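Home Boards Stands Magnets & Erasers Spare Parts Contact

Tronesby Mobile Whiteboard with Stand

Item no. 3006

The Tronesby is a free-standing whiteboard for offices, classrooms and workshops where drilling into the wall is not an option. It has a white magnetic writing surface with a dark rim and stands on a black metal stand with splayed legs. The stand needs a flat floor. Tile, wood and short carpet are all fine - thick carpet is not, as the feet sink in unevenly.

The surface is glossy. Marker ink wipes off with a dry eraser for up to a few days. After that, use a damp cloth. Glossy boards pick up reflections from ceiling lights, so try the board in a couple of spots before you settle on one. Tilting it slightly usually helps.

Magnets

Any of our round magnets will hold on the board. The Tlapale magnets come in red, green and orange and are sold in bags of 20. One magnet holds a few sheets of ordinary paper. For card or a wall calendar use two, one at each top corner. Lift magnets off the surface when you move them, as grit caught underneath can leave marks.

The eraser is black and magnetic. Most customers park it in an upper corner, out of the writing area.
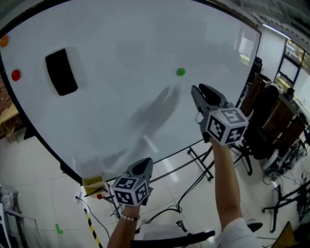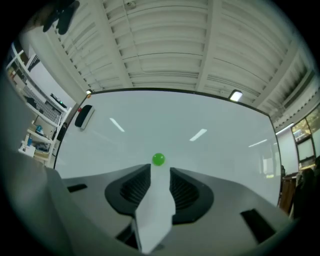
Whiteboard, eraser and magnets in use.

What is in the box

- Board
- Stand, in parts, with screws and hex key
- Marker tray
- One eraser
- One black marker

Magnets are ordered separately. The board and stand ship in two cartons, which may arrive on different days.

Assembly and care

Two people should lift the board onto the stand. Tighten the side screws by hand first, then with the key. Check them again after a week of use.

Do not use scouring pads or kitchen cleaner. Draltano board spray is safe on this surface and comes in a bottle that lasts most offices a few months.

Spare parts

Marker tray: part 337
Side screws, bag: part 32

Both parts also fit the older Zostier board sold up to last October. Stand legs are not interchangeable between the two models.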